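Ticket 699: Recipe scaler drops half the ingredients when serving count changes
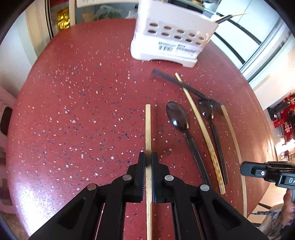 Clandow Community Cookbook, Site Help Team

Status: solved, leaving open until the February update goes out
Opened by: Sayaka Tanabe
Area: recipe pages, serving size box

First message

Hi team! First of all, I love the new recipe pages. I've been moving my grandmother's noodle recipes over from the old Prusska site and it's been so much fun seeing them in the new layout (the step timer is wonderful, please never take it away).

I did run into something odd. My cold sesame noodles page is written for 4 servings. If I change the box to 11, for our street potluck, the ingredient list goes from a full list to just the first few lines. The noodles, the sesame paste and the soy sauce scale up fine. Everything after that disappears, including the vinegar, and you really do want the vinegar. If I set it back to 4 the missing lines stay missing until I reload the page.

I tried it in two browsers and on my phone. Same thing every time.

Reply from help team, 9:40 am

Thanks for such a clear report, Sayaka! I got the same result on the first try, which makes my morning a lot easier. It happens on your page at any serving count other than 4. It does not happen on the dumpling page or on the pickled radish one, so it's something about this list in particular.

Could you tell me how you brought the recipe over? Did you type it in, paste it, or use the Covus importer?

Sayaka, 10:15 am

Pasted from the old site! The dumplings I typed by hand, and the radish too, now that I think of it. The importer kept timing out on me so I gave up on it.

Help team, 11:05 am

Great, that was the clue I needed. Line 4 of your list reads "1 ½ tablespoons rice vinegar" and the half in there is a single fraction character carried over from the old site. The scaler expects 1/2 with a slash, or 1.5. When it meets the single character it stops reading and throws away the rest of the list. Very rude of it.

What I tried:

Changed the fraction to 1/2 on a copy of your page. All lines come back and scale properly.
Put the fraction character into the dumpling page copy. Lines vanish from that point down, so the cause is confirmed.
Cleared the page cache with the fraction still in place. No change.

Your saved recipe is safe, by the way. The lines are only lost on screen.

Workaround for now: open the recipe, choose Edit, retype any little fractions with a slash, then Save.

Sayaka, 1:30 pm

It works!! I fixed the noodles and then found 3 more recipes with the same problem, so those are done too. The potluck is saved. One small thing, the vinegar now says "4.125 tablespoons" at 11 servings. I can live with it but it did make me laugh.

Help team, 2:10 pm

Ha, yes, the rounding is its own ticket and Prins has it on the list. The plan is to round spoon measures to the nearest quarter, so you'd see 4 1/4 or 4 there.

The fraction fix itself is written and running on the test site. It reads all the common single-character fractions. Please do send a link once the rest of your grandmother's recipes are up, I'm very curious about the cold buckwheat one!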